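Chapter 9
Cloth in the Household Economy

Before ready-made clothing reached most towns, a family's cloth was among the most valuable things it owned. Sheets, blankets and coats were listed in wills beside the livestock. A good winter coat might pass through three owners before it was cut down for a child, and the scraps went into quilts or were sold to the rag dealer.

This chapter follows cloth from the market stall to the rag bag. It draws on the account books of Dymphna Moynihan, who kept a draper's shop in Lendaren and wrote down each sale by the yard. Dark wool sold best, as it hid dirt and wear.
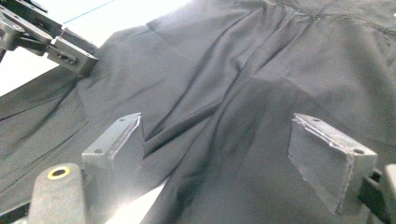 213

Moynihan's busiest month was January, when farm workers had been paid and the cold had shown them what they lacked. In one such month she sold 540 yards, most of it on credit. Customers settled in small sums, in eggs or butter, or in sewing done for the shop.

Section 9.1 explains how credit of this kind worked and what happened when a debt went unpaid. Section 9.2 turns to mending and resale.

Key terms: draper, yard goods, shop credit, rag trade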